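# Setup and Upkeep of the Two-Arm Stamping Cell

Course project report, October
Project name: Trillard

## 1. Scope

This report covers the mechanical setup, cable routing and routine care of the two-arm cell used for the Trillard stamping task. Motion planning and the training of the control policy are covered in a separate report. The cell was taken over from the previous project group with both arms mounted but with no written setup procedure. One result of this project is the procedure in Section 3.

## 2. Cell layout

The two arms reach in over a white table from opposite sides. A plain wall closes the back of the cell. Each arm carries a black two-finger gripper. The work item is a sheet of paper laid on the table between the arms. The tool is a stamp with a wooden grip.

Control runs on one workstation with the Flumby software package. The gripper mounts came from Pleteron as a finished kit and were not modified.

## 3. Setup procedure

1. Power down both arms and wait for the joint brakes to engage.
2. Check the bolts on the upper links and the wrist plates. Retighten any that turn by hand with the short key.
3. Mount the gripper on the wrist. Tighten the screws crosswise in two passes.
4. Connect the gripper cable at the gripper end first, then at the wrist.
5. Leave a loop in the cable large enough for a full wrist turn in both directions.
6. Power up and home each arm separately.
7. Open and close each gripper 5 times with no load.
8. Save the home position under the name of the session.

The taught stamping height for the right arm is 69 mm, measured from the table to the lower edge of the gripper body. It has to be taught again whenever the stamp is taken out of the gripper, as the grip point on the block varies.

## 4. Faults and repairs

**Gripper dropout, left arm.** The left gripper stopped answering at irregular intervals during the first test series. The log showed that the dropouts fell at large wrist angles. The cable had been installed with too little slack and was pulling on its plug. It was refitted with a longer loop. In the next series of 474 cycles, 465 were completed. The other nine were stopped by hand for reasons unrelated to the cable, mostly a sheet that had shifted.

**Uneven imprints.** Part of the prints came out faint or streaked. Two causes were found: the stamp was tilted in the jaws, and the sheet was not flat. The first was reduced by closing the gripper against a square block during loading. The second is still open. Tape at the corners helped but slowed down the sheet change.

**Ink on the fingers.** Ink builds up on the right gripper after long runs and lowers the grip on the wood. The fingers are now wiped after every session. Solvent is not used near the connectors.

## 5. Maintenance schedule

| Interval | Task |
|---|---|
| Every session | Wipe fingers and table, check cable loops |
| Every Friday | Check wrist and gripper screws, back up home positions |
| Every month | Unplug and inspect the gripper connectors |

## 6. Cell during the stamping task

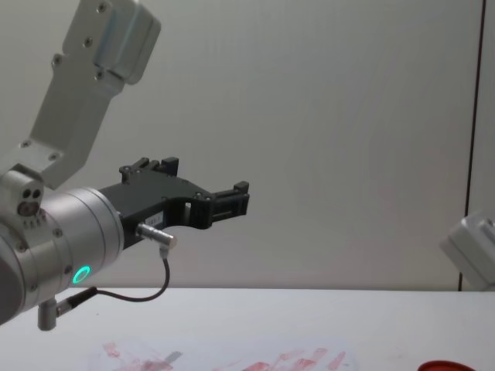
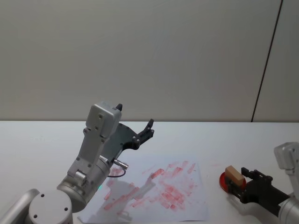

*Figures 1 and 2. Left arm with gripper open and cable loop below it. In Figure 2 the right gripper holds the stamp beside the marked sheet.*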